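Course handout 7 – Notes from the Skerulley open day
Intro to Service Robotics, Cestville evening section
Notes by Paloma Hutchins, posted 2018-04-26

These are my notes cleaned up a bit, not a transcript. If you were on the visit and I got something wrong, email me and I'll fix it before the June review. If you missed it, read all of this plus chapter on manipulation before you start the worksheet.

Who we met
Attila Erdős – runs the demo floor, did the arm talk.
Boglárka Csonka – task data, head-mounted camera part.
Erick Kashindye – safety, the fence, the e-stop stuff.
Zsófia Barta was supposed to talk about grippers but was away. Slides to follow, she promised.

Part 1: the arm demo
Six-axis arm, parallel gripper, picking plastic cups off a moving belt. Attila ran it slow first, then at working speed. Slow run clean. Fast run dropped two cups, and he left them on the floor and kept talking, which I liked.

Main points:
– Repeatability and accuracy are different things. Arm goes back to the same spot very well. Whether that spot is where the cup is depends on the camera calibration. Expect this on the worksheet.
– The cell is called Gulyás (after the soup). It had done 918 picks that morning before we came in, target for the day was 1,000.
– Gripper force is set low for cups. Too low and they slip when the arm accelerates sideways, too high and the cup creases. Attila keeps one setting per object and switches between them by hand. Someone asked why not sense it. Answer: they do on the newer cell, called Zolomel, but we didn't get to see it run.
– Cycle time is mostly the wait for the belt, not the arm motion. Look at the timing diagram again with this in mind.

Part 2: safety walk
Erick took us around the fence. Opening the gate stops the arm, closing it does NOT start it again. Separate reset button outside, and you have to be able to see the whole cell from where the button is. Write that down, people lose marks on it every year.

Also teach mode: reduced speed, three-position enabling switch. Squeeze halfway = motion allowed. Let go or squeeze hard = stop. Why both? Because startled people do one or the other. Four of us got to try the pendant, sorry to the rest, ran out of time.

Part 3: recording household tasks
This was Boglárka's part and the one most of you asked about afterwards. Her group wants service robots that clean, and cleaning is harder than picking. A pick has a clear end. Wiping doesn't – when is a lid clean? How hard do you press? What does the other hand do in the meantime?

So they record people doing the chores with a camera on the head, looking down at the hands. Their list has 174 tasks, 34 of them some type of wiping (tables, shelves, lids, door handles, and so on). Each one is done by several people, and nobody gets told how to hold the cloth.

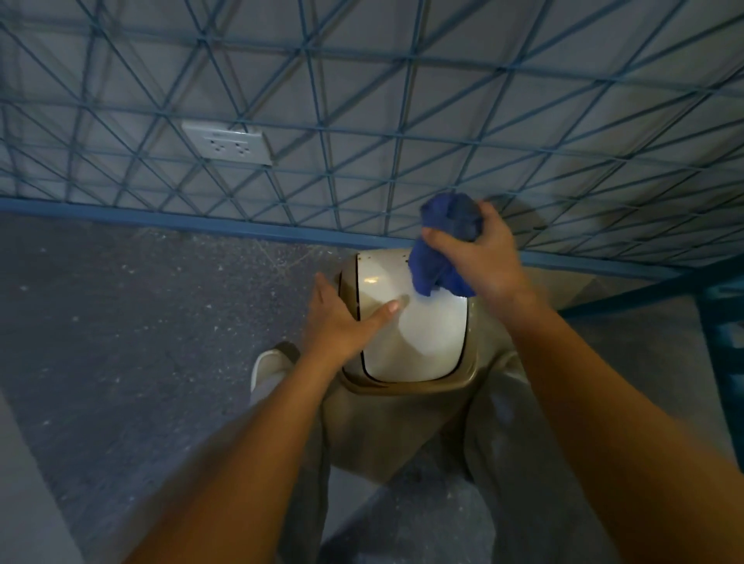

Fig. 1. Wiping a swing-lid trash can, head camera view. Left hand on the lid, cloth in the right.

Things to notice for the worksheet:
– Two hands, two jobs. Left is flat on the lid, apparently holding the can steady, while the right works the cloth. A one-arm robot needs some other way to stop the can moving. Suggest one.
– The lid swings. Push on it and the surface may give way under you, so a fixed wiping path is a bad plan. Think force control, or at least some complience in the wrist.
– The spots are near the top edge of the lid and there is a bright glare patch on the left side. A simple "find what differs from white" detector has to tell these apart. How?
– The cloth is bunched up and part hangs down. No fixed shape, so the usual tool model (rigid, known tip) doesn't work. Boglárka said this is the bit her group argues about most.
– The forearms take up a lot of the view. Good for hand tracking, bad for seeing what is underneath.

Q&A, what I caught
Q from the back: do you record force too? Not with the head camera. They tried a glove with sensors, but people wiped differently with it on.
How long is a clip? Varies. Lids are short, shelves are long.
Could Gulyás do it? Attila said it could follow a wiping path today on something bolted down. A loose can, no.

To do
1. Worksheet 7, questions 1 to 5. Question 6 is optional, needs Zsófia's slides.
2. One page on any wiping task of your choice: where does each hand go, what moves, how do you know you are done. Try the task at home first – really do it, don't guess.
3. Return your visitor badges to me, Skerulley wants them back.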